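4. Comparar las pinzas Binon y Berkora

1. Coloca la arrocera y los platos sobre la cuadrícula de cinta azul y deja los dos brazos en reposo. Yo arranco siempre con la Binon, ¡manías mías!
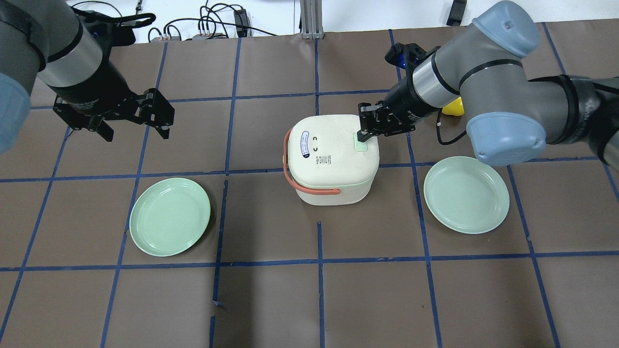

2. Baja la velocidad a 35 y carga el programa 219. Si el controlador Šimkus te suelta el error 2149, reinicia la consola y repite — a mí me pasa cada dos por tres.
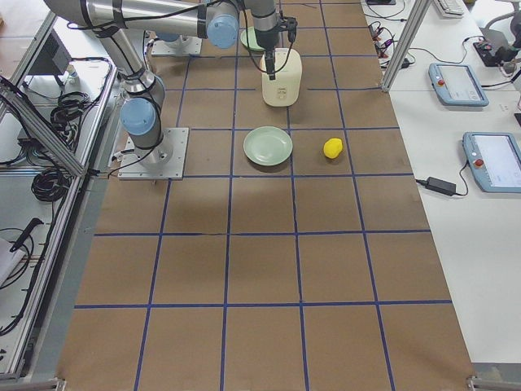
Fig. 2. Pinza sobre el recipiente, con un plato verde claro y el objeto amarillo en la cuadrícula.

Precaución: ten a mano la parada de emergencia.

3. Abre los dedos del todo y acércate al borde del plato muy despacito.
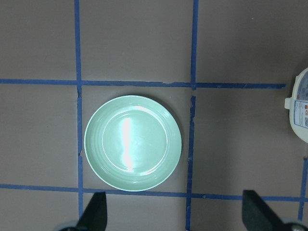
Craig Hepburn comenta que con la Berkora le va mejor cerrar en 2 tiempos, porque de golpe el plato se le escapa.

4. Apunta el resultado y cambia de pinza.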